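How Toy Bricks Stick Together

Pick up two toy bricks and press one on top of the other. You will hear a small click, and then they hold. You can turn them upside down and they stay joined. Pull hard enough and they come apart again, and neither one is broken. This page is about how that works, what the parts of a brick are called, and how to build something that doesn't fall over.

The parts of a brick

The round bumps on top of a brick are called studs. The bottom of a brick is hollow. If you turn over one of the bigger bricks, you will usually see walls around the outside and one or more tubes in the middle.

When you press two bricks together, the studs of the lower brick push up into the hollow part of the upper brick. The space in there is a tiny bit too small for them. The plastic walls bend outward a little, too little for you to see, and then they try to spring back. That makes them squeeze the studs. The squeeze causes friction, which is the rubbing force that keeps two things from sliding past each other. Friction is what holds your tower together. There is no glue and there are no magnets.

This is also why bricks have to be made very carefully. If the studs were too thin, the bricks would slide right off. If they were too fat, you would need a grown-up to push them on, and maybe two grown-ups to get them off.

Bricks have names made of numbers

Builders name bricks by counting the studs along each side. A brick with two studs one way and four studs the other way is called a two by four, and people write it as 2x4. A 2x4 has 8 studs, because two times four is eight. A 2x2 has four studs and is shaped like a square when you look down on it.
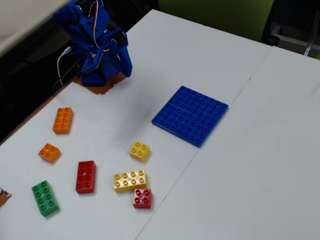
Size matters more than color when you are looking for the right brick. Two bricks of the same color can be different sizes, and two bricks of different colors can be exactly the same size. The two orange bricks on the table are a good case: one is a 2x4 and the other is a 2x2. The yellow ones come in those same two sizes. If you put an orange 2x2 on top of a yellow 2x4, it covers half the studs and leaves the other half open. Add a second 2x2 beside it and the whole 2x4 is covered. So two small bricks take up the same room as one big one, and you can swap them when you run out.

But they don't work quite the same way. Two 2x2 bricks side by side are not holding on to each other. Only the bricks above and below them hold them in place. One 2x4 is a single piece and can't split down the middle. When a part of your building needs to be strong, use the longer brick.

What a baseplate is for

A baseplate is a thin, flat sheet with studs all over the top. It gives your building a floor. You can build right on a table if you want to, but the bottom row of bricks will slide around every time you bump it. On a baseplate, the bottom row is locked down. You can also pick up the whole plate and carry it to another room. Hold it flat with two hands.

Some baseplates are one big sheet. Others are made by putting smaller plates edge to edge. If yours is made of smaller plates, the place where they meet is a weak spot. Put a long brick across the line so that some of its studs are over one plate and some are over the other. Now the brick is helping to hold the plates together.

How to build a wall that stays up

Maham Cheema teaches a building club for children in the town of Plilau. It meets on Wednesday after school. The first thing new members make is a wall, and they make it twice.

The first wall is built the quick way. Every brick goes straight on top of the one below, so there are lots of little towers standing next to each other. Then they push the wall gently with one finger. It splits where the towers meet.

The second wall is built the way a bricklayer builds a house. Each brick in the second row sits over the gap between two bricks in the first row. The third row covers the gaps in the second row, and so on. This is called a bond, and the bricks are said to overlap. When you push this wall, each brick is holding on to two bricks below it and two above. It takes a much bigger push to break.

Look for this pattern next time you walk past a brick building. The bricks in the wall will nearly always overlap.

Try it yourself

You will need a baseplate and plenty of 2x4 bricks. It's fine to use mixed colors.

1. Build a row of 2x4 bricks on the baseplate, end to end.
2. Start the second row with a 2x2 brick. This moves everything over by half a brick.
3. Fill in the rest of the second row with 2x4 bricks, and finish it with another 2x2.
4. Start the third row with a 2x4, just like the first.
5. Keep going until your wall is 6 rows high.
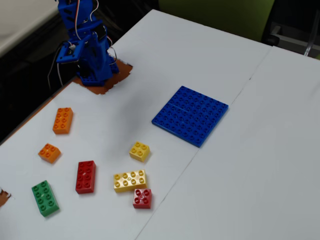

When you have finished, build another wall of the same height with no overlaps and test them both. Push in the same place each time, near the top. Write down which one broke first and where it broke.

Getting bricks apart

Bricks that are the same size and stacked exactly on top of each other are the hardest to separate, because there is no edge to grab. Try rocking the top brick from one end to the other. If that doesn't work, press a longer brick onto the top one so that it sticks out past the end, and lift it like a handle. The extra length makes a lever, and a lever makes your push count for more.

Do not use your teeth. It hurts them, and it leaves marks in the plastic that can stop the bricks from fitting well later.

Words to know

Stud: a round bump on top of a brick.
Baseplate: a thin sheet of studs to build on.
Friction: the force that keeps two things from sliding past each other.
Bond: the way bricks overlap in a wall.
Lever: a bar that helps you lift or push something.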